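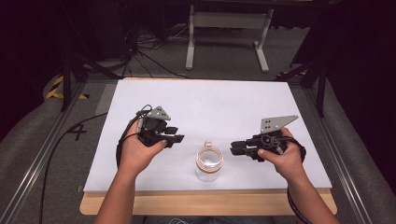 À quoi sert l'anneau d'un bocal en verre ? À tenir ou à suspendre le récipient, selon les modèles ; sur les bocaux à joint, c'est parfois une simple boucle de fermeture.

Bocal (verrerie)

Récipient en verre, en général cylindrique, à large ouverture. Usages : conserve, épices, vrac, bougies, fleurs coupées. Se distingue de la bouteille par l'absence de goulot étroit.

Contenances
Petits formats de 200 et 300 ml, les plus répandus en décoration. Au-delà, plutôt la conserve.

Bord et cerclage
Bord nu, fileté ou cerclé. Le cerclage couleur cuivre est surtout décoratif, il peut être peint, plaqué ou rapporté. Craint le lave-vaisselle et les éponges abrasive.

Série Cluncombe
Dessinée par Loukia Triantafyllou pour la maison Stefanou. 2 tailles, 36 pièces par carton. Verre transparent, jamais teinté. Reprise ensuite par Cilolero, avec un couvercle en liège vendu a part.

Entretien
Eau tiède, savon doux, séchage à l'envers sur un torchon. Pas de choc thermique.

Voir aussi : Bonbonnière, Photophore, Verrine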